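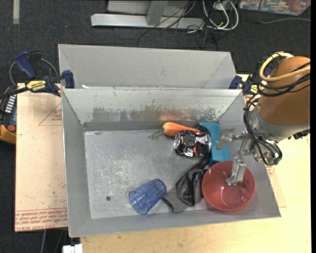 Ferment bench, Lallness kitchen
16th December

Opened the carrot jars this morning. Smell before tasting: sour, a bit of garlic, and from the back left jar something like a swimming pool locker room. That jar has gone out to the compost and I'm not going to discuss it, except that I am, further down.

Purpose of this round, for whoever reads it in February and wonders: does it matter whether the brine goes on cold, or is that just something I've been saying with confidence for years? Same carrots, same salt, same garlic, two brine temperatures. Half the jars got brine straight off the bench, half got it warm, meaning warm enough that I said a word when I put a finger in it. I should have written down the temperature instead of the word.

Carrots are batch 3633, the late delivery. Thick shoulders, decent color, tops still on some of them. Cut into sticks by hand. Charito's sticks are all the same width and mine look like kindling, so we split hers and mine evenly across both groups. I'd like it noted that this was my idea and that it was designed to hide my sticks.

Salt: Kolcombe coarse, new bag. It weighs out fine but takes forever to dissolve cold, and I got bored and poured one jar with grit still moving around at the bottom. That jar is marked G on the lid. Brine strength is 3 percent by weight of water, as usual. Yes, I know there is the other way of doing it, by weight of water plus vegetables. We had that argument last winter and the outcome is taped inside the cupboard door.

Lids: the Deter ones with the rubber valve. I like these less every time. Two of the valves had stuck shut and the jars hissed at me when I unscrewed them, and one let go of a fair amount of brine down my sleeve. The old method of leaving the lid a quarter turn loose and remembering to check it had the advantage of costing nothing and the disadvantage of relying on me.

Results

Cold brine. Firm all the way through, snap clean. Sourness moderate. Brine a little cloudy, white dust on the bottom, which is normal and which I will go on explaining to visitors until I retire. The garlic in one of these has turned faintly blue. Harmless, looks terrible. Leave it in the jar but don't put that jar on the front shelf.

Warm brine. More sour, and it got there sooner going by the tasting notes from earlier in the run. Outside of the stick is slightly soft, the core still firm. If you bite one fast you don't notice. If you bite one slowly, with a clipboard, it's all you notice. Charito preferred these. She says the cold ones taste like a carrot somebody has been mean to.

G, the gritty one. I was hoping for something interesting. It tastes exactly like the other cold jars. The salt dissolved by itself while I was worrying about it.

The back left jar. Warm brine, packed by me. One stick had floated up past the weight and was sitting with its end in the air, growing a small sweater. Everything under it was probably fine. I threw out the lot anyway, as the rule on the wall is in my own handwriting. The weight was the wrong size for that jar. There are two kinds of glass weight in the drawer and they differ by just enough that either one will go in and only one will do the job. I'm going to put a dot of nail polish on the small ones. Charito owns nail polish and has been informed.

pH: all the surviving jars read comfortably under where we want them. I used the strips first, then the meter, and the two disagreed in the usual direction. The meter hadn't been calibrated since the beet round. I calibrated it after taking the readings, had a think about that, and then took the readings again. Second set is the one on the sheet. Please ignore the first set, which I've crossed out with what might look like temper.

What I think this means

Warm brine buys some speed at the start and costs some crunch at the end. Fine if you're in a hurry, and for sticks that will be chopped into something. For the jars that go out whole I'd stay with cold. So I was right all along – for no reason I could have given anyone before today.

What I can't say is whether the softness is the warm brine or just the fact that those jars got further along. They'd had the same number of days but hadn't reached the same sourness. To settle it I'd have to open the cold ones later, at matching pH, and compare then. There are cold jars left. There aren't warm ones left, as we ate them during the tasting, which went on somewhat past the point of being a tasting.

The Javier fridge

Still running warm on the top shelf. I moved everything finished down to the middle and put the mustard experiments up top, where they can take it. The door seal has a crease in it near the hinge. I pushed at it with my thumb and it uncreased, and I felt very capable, and after lunch it was creased again.

Brine stock

I made too much. More than 2000 mL left over in the big jug, labeled, at the back of the bench. Use it for the turnips or throw it out, but don't top up cucumbers with it, they want it stronger. Somebody did that with the leftovers from batch 1603 and we had cucumbers you could have poured. I have a strong suspicion who it was and she may well be reading this. Hello.

Odds and ends

Carrot tops: I tried salting a handful, chopped, in a small jar, on the theory that we throw out a lot of them. It smells like a lawn. Giving it another week out of stubbornness.

Peeling or not peeling: these were all scrubbed and unpeeled. The skins went a bit dull but I couldn't taste any bitterness. Older carrots might be another matter. I'd quite like never to peel another one, so treat my judgment here as bought.

Stick length: cut to come up short of the shoulder of the jar. If they wedge under the shoulder they hold each other down and you hardly need the weight. This is the single useful thing I learned and I learned it by watching Charito do it while I was looking for the tongs.

Tongs: still missing.

To do

Nail polish on small weights.
Soak the Deter valves in warm water, see if they unstick. If they don't, back to loose lids and a checklist.
Put a real thermometer next to the kettle, tied on.
Rerun warm vs. cold and open at matching pH. Three warm temperatures this time, written down as numbers. Probably February, after the cabbage is out of the way.
Ask Kolcombe if the fine grade comes in the smaller bag. The large one won't fit under the bench and I've been using it as a footstool.
Wash sleeve.

C.T. added in pencil: tongs are in the turnip crock.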